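About Celtbridge

Tabletop and desk storage, wholesale and direct

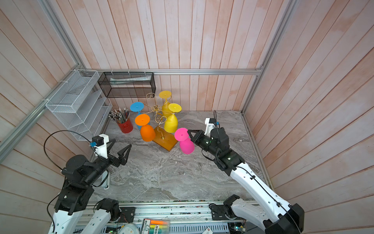
Cup rack on amber-orange wooden base, with silicone cups, wire-mesh paper basket, tiered organizer and pencil cup.

Celtbridge supplies small storage goods to kitchens, classrooms and offices. The catalog lists 1,041 items in two lines.

The Felton line covers drinkware storage. Racks have curled hook arms on a central twisted post and hold stemmed cups upside down by the foot. Silicone cups are sold singly by color, including blue, orange, yellow and pink.

The Zhuravel line covers paper and desk supplies: open-top mesh baskets, tiered organizers and metal pencil cups. Baskets can be wall mounted. Organizers can be fastened with zip ties where drilling is not permitted.

Savvas Nikolaidis manages product specification. Load limits and mounting dimensions are printed on each carton label and repeated on the order sheet.

Stock is held at our Estcombe warehouse. The minimum wholesale order is 40 units per item, mixed colors accepted. Orders over 1,000 units ship on pallets. The warehouse closes for inventory during the first week of August.

Page updated November 18, 2024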